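From: Obinna Ogunleye
To: Ilgate Furniture Menders list
Date: Wednesday, June 19, 2019
Subject: Re: Wax on drawer runners?

Xuân Trình wrote:
> I have a small side table with a drawer that sticks every summer.
> I sanded the runners in April and it helped for a few weeks.
> Would wax be better, or am I going to gum it up?

Xuân, wax, please, and put the sandpaper away for now! Wood swells in humid weather, and if you sand to fit in June you'll have a rattly drawer by winter (ask me how I know). I rub a plain white candle along the bottom edges of the sides and along the runners, then work the drawer in and out a dozen times. I've done 4 drawers that way this spring and I'm still delighted every time one of them glides.
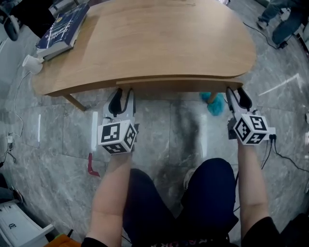
Curved table with the rounded front edge, seen from the seat.

The other thing I'd check is the inside of the case. Our old Birkett dresser had a lump of dried glue on one runner, and I waxed that poor drawer for a year before I thought to feel around in there. Take the drawer right out and look for shiny spots on the sides - shiny means it's rubbing. Go over those with a fine 300 grit, just a few strokes, and wax again.
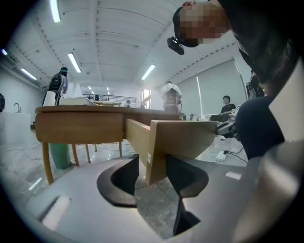 If the drawer bottom is sagging, though, no wax in the world will save you. Slide the panel out, flip it over and put it back, and you may get years more out of it. I learned that one at the Jernel repair evening and I've been telling everybody since.

Do let us know how it goes! And does anyone still have the handout on hide glue from the Ikton workshop? I lent mine out and would love another copy.

Obinna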